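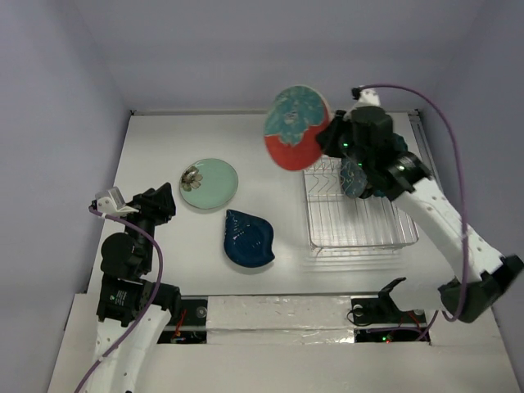

Ticket 733: right arm lags leader during dish rack demos

Status: Open (vendor wants to close)
Product: Kavora teleop bridge, two-arm station
Reported by: Gilani lab, bench side
Opened: December 15, 2022
Priority: Medium. We asked for High.

Summary

When an operator drives the two follower arms by hand through the leader arms, the right follower falls behind partway through a session. The left one doesn't. The task is dishes: pick a plate off the table, carry it to the wire rack, stand it in a slot, let go. Plates are the worst case because the last inch into the rack is all wrist, and that is where the lag shows up. The operator turns the leader wrist, nothing happens, the operator turns it more, then the follower catches up all at once and the plate hits the wires.

Kavora's first reply was that the operator is moving too fast. We don't buy it. Log follows.

What we expected

Follower tracks leader at a steady delay for the whole session. The manual says 20 ms. Nowhere does it say "for the first few episodes."

What we get

Fresh start: 20 ms on both arms, as advertised.
After 30 episodes: left still 20 ms, right spiking to 200 ms, mostly on wrist rotation.
After a restart of the bridge: back to 20 ms on both.

Steps to reproduce

1. Power up both followers, home them, start the bridge.
2. Lay dishes out on the table left of the rack. Ours are a mixed set, flat plates plus a shell-shaped dish that is a pain to grip.
3. Record episodes back to back without restarting the bridge.
4. Watch the right wrist when the plate is tilted to go into the rack.

Troubleshooting log

Entry 1. Slowed down. Kavora asked for a session at half speed. Did it. Lag came on at the same episode count and took twice as long to get there. So it follows the number of episodes and has nothing to do with how fast the operator's hands are. Sent them the plots. They thanked us and asked whether the operator was trained. Yes.

Entry 2. Cable. The suggestion was that the purple cable on the right arm drags on the wrist. It does loop out past the forearm, so fair enough, worth a look. Unclipped it, gave it more slack, ran again. No change. Pulled it completely and ran blind on the wrist view. No change. Cable is back where it was and I'd like to stop hearing about it.

Entry 3. Swapped leaders. Plugged the left leader into the right follower and the other way around. Right follower still lags. That rules out the leader hardware as far as I'm concerned. Kavora says it "narrows the possibilities."

Entry 4. Payload. Next theory was plate weight. Ran a session with no dishes, operator just miming the motion over the rack. Lag still came on. An open gripper with nothing in it weighs what it weighs.

Entry 5. Updated firmware because they would not go further until we did. The release notes mention "improved smoothness." Smoothness of what is not stated. First session afterward felt better to the operator and looked identical in the log. I am going with the log.

Entry 6. Turned off the preview window on the recording machine. This one did something. Onset moved later, though the lag was still there by the end of the session. First result in the whole ticket that points anywhere, and it points at the host software.

Entry 7. Left recording off and teleoperated only. Same task, same operator, same dishes. No lag at all. Turned recording on mid-session and the right arm started drifting a few episodes later.

Entry 8. Looked at memory on the host while recording. It climbs with every saved episode and never comes down until the bridge is restarted. The right arm's command thread appears to share a queue with the wrist camera writer. I say "appears" because we have no source access and I am reading thread names off a process monitor. Asked Kavora to confirm. They replied that the architecture is proprietary.

Vendor position as of last message

Lag is "within the expected range for contact-rich demonstrations." They propose closing with a note that users should restart between sessions. They also suggest buying the Gesine add-on, which filters late samples out of the dataset.

Our answer to that

Filtering the late samples hides the problem in the data. It does nothing for the person holding the leader arm, who is reacting to a wrist that isn't where it should be. Those corrections end up in the demonstrations. Train on them and the policy learns to overshoot and yank back at the rack. We had a batch from September that did exactly this, and we blamed the operator for it. I would like to take that back, pending a fix.

I'm also not convinced by the claim that other sites don't see this. The group at Fikov runs the same bridge and restarts it every morning and every lunch "out of habit." Ask them where the habit came from.

Workaround in use

Restart the bridge every 20 episodes. Preview window off. After each restart, home both arms before touching a dish, otherwise the right one jumps when control comes back. Operators are told to stop and discard the episode if the wrist feels heavy. It costs us time and I don't consider it a solution.

Requested from Kavora

Yes or no on the shared queue.
A build with the camera writer moved off it, even an untested one. We'll test it.
Per-arm delay written into each episode file, so we can throw out bad ones by number and stop going by feel.

Do not close this ticket on the restart note. If it gets closed I will reopen it with the same plots.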